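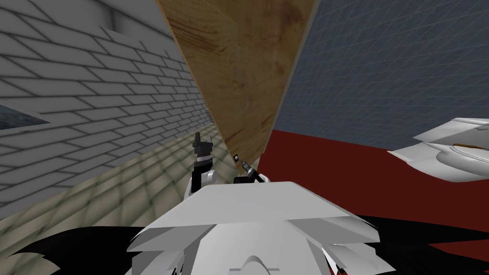

Friday, June 11, 2021
By the Ukside Housing Acoustics Group
Print this article | E-mail this article

4.2 Complaints about neighbor noise

Tenants at Blomqvist Court were asked to keep a noise diary for 15 days in February. We received 71 diaries, of which 10 were blank and 2 consisted entirely of remarks about parking. The parking remarks were detailed and, in our view, fair, but they have been left out of the analysis.

Footsteps from upstairs led the list, followed by doors and then by a category we had labeled "other" and came to regret. It holds a trombone, a parrot and one entry reading only "him again." Loudness turned out to be a poor guide to annoyance. Tenants who liked the people upstairs wrote down fewer footsteps, even where our meters in the hallway at Vandumik House had picked up plenty.

Bare masonry and tile did not help matters (Figure 3). Hard surfaces send sound back into a room, and a tenant who owns no rug hears each dropped spoon twice.

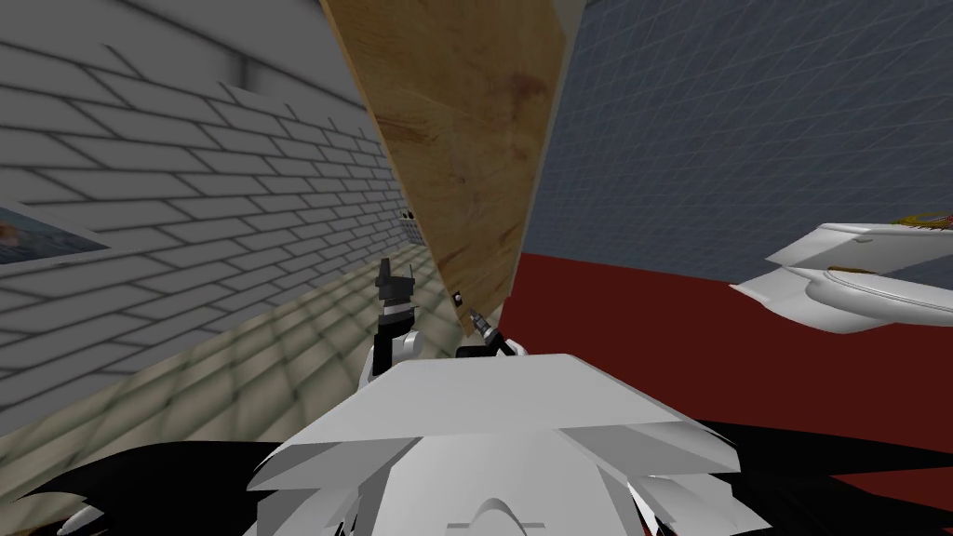 Figure 3. Brick wall and tiled floor, computer rendering.

One tenant replied that she had bought a rug on our advice and could now hear the parrot more clearly. We have no model for this. A second round of diaries, with a separate page for parking, is planned for the Pratovton blocks, where the walls are thinner and the tenants have already begun writing to us.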